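# Comparing two sets of gripper fingers on a glass rack

The test is simple to state: hang plastic wine glasses upside down on a wire rack, then take them off again, once with each set of fingers. Run it the same way both times or the numbers won't mean much.

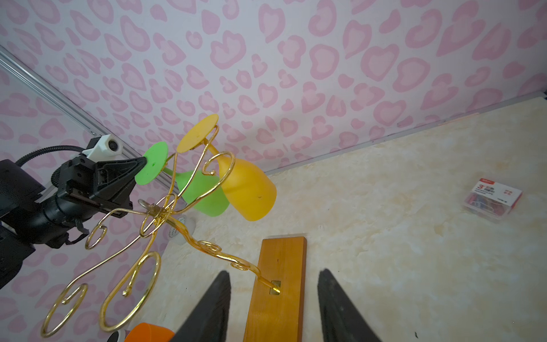

You need two arms on the same table, a wrist camera on each, and both finger sets. We compared our stock fingers with the Sevex pair, which have a softer pad. Give yourself an afternoon.

## Set up

1. Fit the first set of fingers to both arms. Tighten the screws evenly and close the gripper once to check that the tips meet.
2. Home the arms and zero the grippers. Do this again after every finger change.
3. Place the rack where both arms can reach it, and put tape on the table at the corners of the base.
4. Check both wrist views. The fingertips should show at the bottom of the picture. If they don't, tilt the camera before you record anything.
5. Set grip force to 8 N. Ardalan Kiani started at a higher setting and the bowls flexed.

## Run the trials

1. Pick up a glass by the stem and bring the foot in between the wires, bowl down.
2. Lower it until the foot rests on the wire, then open the gripper slowly. A fast release makes the glass swing.
3. Back straight out before you turn the wrist. The scrolls will catch a fingertip if you turn early.
4. Take the glass off with the same arm and put it back at the start mark.
5. Log the result as clean, touched or dropped.

Do 80 trials per finger set. If the rack moves off its tape, stop, put it back and repeat that trial.

## Our results

The stock fingers gave 54 clean trials. The Sevex pair did better on removal, but the pads picked up dust and had to be wiped often. Shahla Dehghan scored both sets from the recordings.

## Common problems

**Glass slips in the grip.** Wipe the pads first. Raise the force in small steps only if that doesn't help.

**Fingers close off center.** Zero the gripper again. If it comes back, check for a loose screw on one side.

**Wrist view freezes.** Look at the camera cable. It needs enough slack for a full turn of the wrist.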